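Drawer runner squeaks and drifts open after humidity change
Forum: Workshop and Furniture > Hardware
Thread started by stodar_bench, 13 replies hidden, showing selected

stodar_bench
Side-mount ball bearing slides, full extension, 40 kg rated, fitted to a birch ply carcass in spring. No trouble all summer. 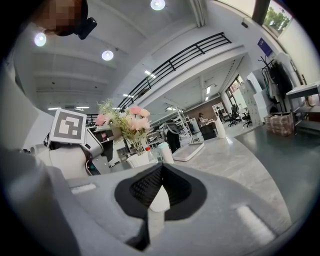

Since October the two lower drawers creep open by 8 mm after closing. The upper ones stay shut. I have checked the carcass for level front to back and it leans very slightly forward, less than one division on the vial. Slides are the Plamby soft-close type. Before I pull everything apart, is this a known failure of the damper, or am I looking at wood movement?

F_Ansari
Ply doesn't move enough across that width to matter. Check the parallelism of the slides first. Measure the internal width of the opening at the front and at the back with a pair of sticks. If the back is tighter, the ball cage is being squeezed and the damper can't pull the last part of the travel.

kordestani_e
Disagree on the first sentence. Ply doesn't move much in width, but it cups if only one face is sealed. Did you finish the inside of the carcass?

stodar_bench
Outside only. Two coats of water-based poly. Inside is bare.

kordestani_e
Then there's your answer. Put a straightedge vertically on the inside of each side panel.

F_Ansari
A panel that's glued and screwed on three edges is not going to cup far. I would still measure before blaming the finish.

nurnthorpe_joinery
Both of you may be right, but neither explains why the upper drawers are fine. What is in the lower ones? A heavy load on a carcass leaning forward will beat a weak damper spring. The 40 kg rating covers static load at full extension. It says nothing about the closing force.

stodar_bench
Lower drawers hold router bits, clamps and a box of plane irons. Upper ones hold paper and pencils. Fair point.

Measurements from this evening:
Lower opening, front: 412.0
Lower opening, back: 411.5
Upper opening, front: 412.0
Upper opening, back: 412.0

S. Bahrami
Half a millimeter is inside the tolerance for most slides of this kind. I'd shim the front feet and test again with the drawers empty. If they hold when empty, it's load and lean. If they still creep, swap one damper from an upper slide to a lower one and see whether the fault follows it.

F_Ansari
Half a millimeter is enough on a cheap slide. Loosen the rear screws by half a turn and try it. Takes two minutes.

kordestani_e
And leave the screws loose in a drawer full of steel? Pack it with a strip of card at the front if you want it parallel.

F_Ansari
As a test. Obviously not as a repair.

stodar_bench
Did it in Bahrami's order. Shimmed the front feet until the bubble was centered. Empty, both lower drawers stay shut. Loaded, one holds and the left one still creeps 3 mm. Swapped the damper on that one and the fault moved to the upper drawer. So lean plus one weak damper.

kordestani_e
Seal the inside anyway.

nurnthorpe_joinery
Karimi used to sell the damper cartridge on its own. Check the hook shape before ordering, there are two versions and they don't interchange.

stodar_bench
Mine has the square hook. Ordering one tonight.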